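Nakside Shared Workshop
Arm Build Group
Minutes

Chair: Zinhle Molefe
Minutes: R. Ntuli

1. Minutes of the October meeting

Accepted with one correction. Under "Wrist", the cable clamp was listed as finished. It was printed but not fitted. It has since been fitted and the entry can be closed.

2. Arm and mounting

The base plate is bolted through the bench top and no longer shifts when the arm reverses direction at full extension. Z. Molefe re-measured the usable reach from the shoulder axis at 488 mm with the gripper closed. The earlier figure in the build log was taken without the wrist camera bracket and should be struck out.

Joint 3 still has play. Shimming removed part of it. The rest is in the gearbox and will stay there until the replacement gear set from Urkitz arrives. Agreed to keep the software offset in the meantime and to note it on the first page of the log so that it is taken out again afterward.

The emergency stop was moved to the front edge of the bench at the request of other members. Tested at the start of the meeting by R. Ntuli. Drives cut out, brake on joint 2 held, arm sagged slightly at the wrist. Sag considered acceptable at present speeds.

3. Gripper

The straight black fingers are now the standard set. The curved set goes in the drawer marked Spares.

Discussion on approach angle. With the wooden organizer as the work piece, the gripper has to come in over the compartment walls with one finger high and the other lower down, and the lower one has little clearance when the jar is in its place. Z. Molefe proposed tilting the wrist further before descent. R. Ntuli preferred to approach from the open side and rotate late. Both paths to be programmed and compared at the same speed.

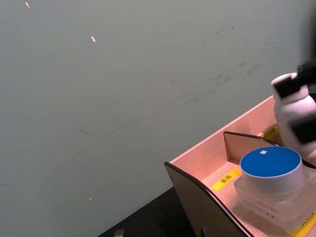 Fingers at the white bottle, jar with the blue lid in front.

Closing force was discussed at some length. The current limit is set low and the fingers stall early on rigid containers. This is safe but gives a poor signal for whether an object is held. Agreed to raise the limit in small steps, logging motor current at each one, and to stop when a thin-walled container starts to deform. Glass is excluded from this test.

Finger pads: the adhesive creeps in warm weather. R. Ntuli to try mechanical fixing with countersunk screws. The screw on the lower finger's mounting bracket is to be checked for tightness before each session and the check initialed in the log.

4. Test piece and bench layout

The cosmetics organizer remains the test piece for this stage. It was chosen over the printed block tray for its mixed compartment sizes, the curved side panels and the drawers, which the block tray does not have. The yellow labels stay on. They are in Chinese, and an English list of compartment names is to be kept with the log so that members use the same words. "口红" is entered as "lipstick".

Start position for the parked gripper is left of the organizer, just above the bench surface. Objects waiting to be placed stand on the right. It was pointed out that a tall bottle on the right can foul the forearm on the return move if it stands too far forward. A limit line will be marked on the bench.

The drawer with the round white knob has not been attempted. Deferred until the play in joint 3 is dealt with.

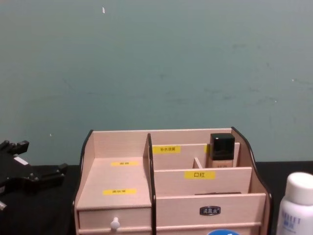 Umville, 24/11/2019

The items below were taken after the break, with the arm powered down.

5. Software

Controller firmware is at build 3466. The update fixed the dropped packets on the wrist bus, which had been blamed on the cable. The new cable stays in anyway.

Homing takes longer than before. R. Ntuli has traced this to a second pass over each limit switch, which can be turned off in the settings file. Left on for now.

Place moves: the release height is still set by hand for each object. Z. Molefe wants it read from a table keyed to the compartment name, so that moving the organizer needs one new origin and no other edits. Agreed. The table is to be a plain text file. R. Ntuli asked that it include a retreat direction, as opening the fingers straight out next to a neighboring container can push it.

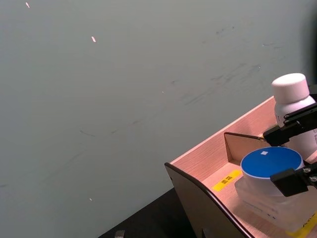

The retreat direction will be stored as an angle in the organizer's own axes, measured from the front edge. Opening width goes in the same row. Where no width is given, the controller is to refuse the move and report the compartment name. A default value was suggested and turned down.

Camera exposure is to be fixed before any comparison of the two approach paths. Automatic exposure makes the recordings hard to line up.

6. Actions

Z. Molefe - program tilted approach, draft the compartment table, mark the limit line on the bench.
R. Ntuli - program side approach, screw-fixed finger pads, chase Urkitz on the gear set.
Both - closing force test, results entered in the log before the next meeting.

7. Any other business

The hex keys are to go back on the wall rack after each session. The lathe group has asked again.

Meeting closed. Next meeting to be set once the gear set has been delivered.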